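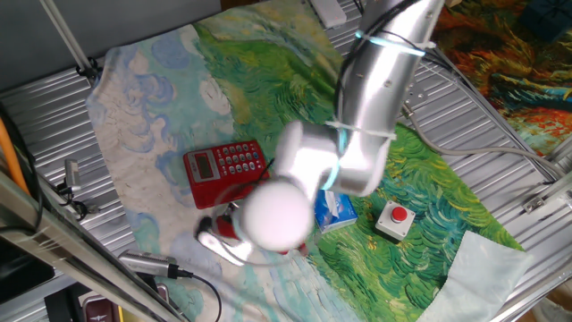

The red phone

30/06/2018

I finally gave up on my cell phone at home. The reception in Branden is poor, and I was standing by the window for every call. Osvaldo Peixoto had a desk phone he wasn't using, so I bought it from him for 40 and carried it home on the bus.

It's a basic landline model with a screen and a coiled cord. The keys are plain and easy to find – I dial my sister in Lins without my glasses. There's also a button with a music note on it. I haven't read up on that one yet.

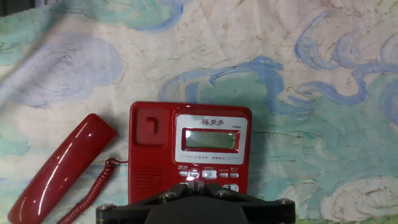
The red phone, an F888, with the handset off. The screen is blank.

For now it shares the table with the tissues, on top of the cloth with the clouds and the green. I like the red against it. I still need a longer line to reach the hallway – the one I have is 7 feet and stops short of the door. I'll look for one in October when I'm back from Mondulero.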